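Blagoje Mujić

1/ Everyone keeps telling me to save shipping boxes for the move. "Free boxes!" Sure. I have a closet full of them now and I trust maybe 2.

2/ Current candidate is the red one. It came with a Barkberg lamp in it, and I've been told by my sister that it's "basically new." Judge for yourselves. 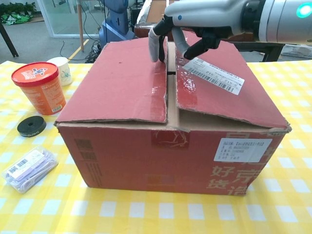 3/ Look at the front rim of that flap. Torn right through to the tan. The lower right corner is dented too, and she wants to put my plates in it.

4/ And the tape people. "Just run a new strip over the old one." New tape on scuffed cardboard sticks to the scuff – I don't believe it will hold for a whole drive to Valldale.

5/ Old labels: the advice is to leave them and write KITCHEN over the top. I have my doubts. A barcode on the flap and an address on the front is two chances for somebody to send my forks to the wrong place. Mine are coming off or getting covered in black marker.

6/ So the red box gets towels. Maybe the curtains. Plates go in a plastic tub, and I'll hear about the 50 bucks I spent on tubs until October.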